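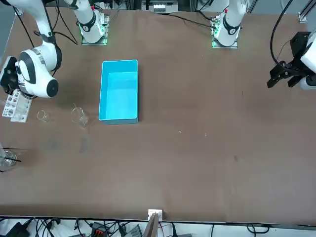

Gopinath Pai inherited his uncle's feud with the town of Hellmont on the same afternoon he inherited the uncle's hat. The hat fit. The feud concerned a footbridge, and it filled 16 boxes of letters, most of them beginning "Sirs, I remain astonished." He had meant to read one box and burn the rest, but he'd always been weak for other people's bad moods. By supper he wanted a table to spread them on, a big brown one, flat and dull, with a straight front edge a man could lean on while being astonished. He had a card table with a bad leg.

The trouble, as far as he could make out, was a toll. Hellmont had charged his uncle twice for one crossing, on the grounds that he had stopped halfway to look at the ducks and so, legally, had started over.

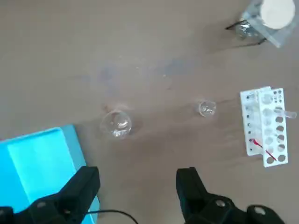

He wrote to the clerk that night and offered to let the matter drop. The reply came from a Mrs. Clesulier, four pages, single-spaced. The town did not wish to let it drop. The town had a new argument about the ducks.

Gopinath read it through, put on the hat and found a pen.

"Madam," he wrote, "I remain astonished."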